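食品接触材料与制品概论
第五讲 注塑薄壁容器：材料、脱模斜度与迁移

一、本讲范围
本讲讨论日用塑料杯、碗类薄壁容器的成型与使用安全。吹塑瓶和吸塑托盘在第六讲处理。阅读材料为讲义附录B，课前应读完前两节。

二、常用树脂
聚丙烯（PP）为半结晶聚合物，密度低，耐热性较好，均聚物熔点在160 ℃以上，低温下偏脆。加入乙烯共聚单体后冲击强度上升，透明度和刚性下降。
聚苯乙烯（PS）为无定形聚合物，流动性好，收缩率小，玻璃化温度接近100 ℃，不宜盛装沸水或高油食品。
聚乙烯（PE）柔韧，耐低温，多用于杯盖和密封件。
着色一般采用色母粒。载体树脂应与基体相容，否则易出现流痕和分层。颜料的选用须符合食品接触用添加剂的许可范围。

三、结构要点
1. 脱模斜度。杯体内外壁均设斜度，口大底小，型芯抽出时摩擦迅速减小。斜度过小会造成拉伤，过大则减少有效容积。
2. 壁厚。应尽量均匀。厚薄突变处冷却不同步，表面可能出现缩痕或横向纹路。
3. 口沿。卷边或加厚的口沿提高径向刚度，并避免锐边与口唇接触。
4. 叠放。斜度与内台阶共同决定叠放间距。间距不足时杯壁楔紧，难以分离。

四、课堂算例
Cernon型杯在Kadedeck模具上试制，一模5腔，共注射200模，理论产量为1000只。检出缺陷品196只，合格品804只，合格率80.4%。缺陷以短射和口沿飞边为主。
短射应先查熔体温度与排气，飞边应先查锁模力与分型面磨损。两者同时出现时，检查各腔充填是否平衡。
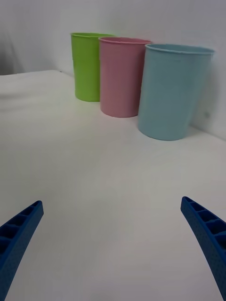 图5-3 塑料杯，杯口朝上放置。图片来源：Ploltelden课程图库

五、迁移试验
总迁移量反映转入食品模拟物的非挥发性物质总量，特定迁移量针对单一物质。模拟物按预期接触的食品类别选取：水性、酸性、含酒精及油脂类分别对应不同溶液。温度和时间取可预见使用条件中最严苛者。
重复使用制品须以同一试样连续进行三次试验，一般以第三次结果判定，且各次结果不应递增。
着色制品另作脱色试验，浸泡液与擦拭物均不得染色。

六、作业
（1）Lozano批次共1,554只，缺陷率与上述算例相同，估算缺陷品数量，取整。
（2）说明PS杯不宜盛装热油的两个原因。
（3）绘出带卷边口沿的杯体半剖面，标注斜度方向与分型面位置。
作业于下次课前提交，图用铅笔绘制。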